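What the Clekstead Count Left Me Thinking About

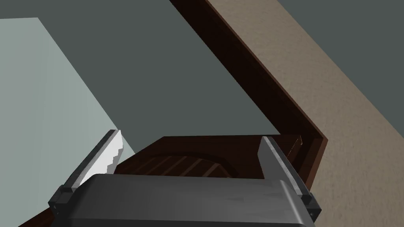
Darlene Whitcombe

So the Clekstead numbers finally came in, and I've been chewing on them all month. If you missed it, the congregations in our corner of the state spent the winter asking people a very simple question (do you belong to a church, and if so, do you go?), and the answers landed in my inbox in March as a spreadsheet so wide I had to turn my laptop sideways. I'm kidding. Mostly.

The headline is that some 3,000 people across the area call themselves members of one of our congregations. That's more than I would have guessed! Then you scroll over to the attendance column and it's closer to 1,000 on an ordinary weekend. I read those two cells back and forth for a while with my coffee going cold.

My first reaction was gloom. I grew up in the Trernau church, where you had to get there early if you wanted to sit with your own family, and my mother saved places with hymnals and a very stern purse. I still look for that crowd when I walk in, and I have to remind myself that the building was about the only thing open back then.

But then I read the comments people wrote in, and those cheered me right up. A lot of the folks who don't show up for worship do show up for other things. They come to the Juntunen supper, they drive people to appointments, they sing in the Christmas choir and then vanish until the next one. One person wrote, "I'm there every week, just not upstairs," and I laughed out loud, because the basement at Darkel is where everything happens and anybody who's been down there for pie knows it. Does a person like that count as attending? The form had no box for it, so I guess she doesn't.

I'd love for us to fix that before the next round. If we're going to bother asking, let's ask about the whole week. I'd also like a question about how far people drive. Darkel and Trernau are merging their youth groups this fall, and I hear plenty of opinions about the drive (it's 5 miles, people!) but we don't have one useful answer about who could share a ride.

The part that got under my skin a little was the section on new members. Several people said they visited for months before anyone invited them to anything. Months! I'm sure I have been guilty of this myself. I see a new face, I think "oh, how nice," and then somebody grabs me about the furnace and off I go. Since reading that, I've been trying to sit somewhere different each week, and it has been lovely and slightly awkward. I've had 2 lunches out of it so far and a recipe for rhubarb bars I fully intend to pass off as my own.

A few of you have asked whether these numbers mean a building is going to close. I don't know of any plan like that, and I'd tell you if I did. What I do know is that the roof at Juntunen needs work and the joint council will be talking about money in the spring meeting, so please come if you care about it, and bring your neighbor who has strong feelings and never comes to meetings.

The full results are in a binder on the table at the back of each church, and there's a copy in the Clekstead library too, next to the tax forms. If you see something in there that I've missed, call me at home. Before nine in the evening, please, I'm not as young as I was when I started writing this column.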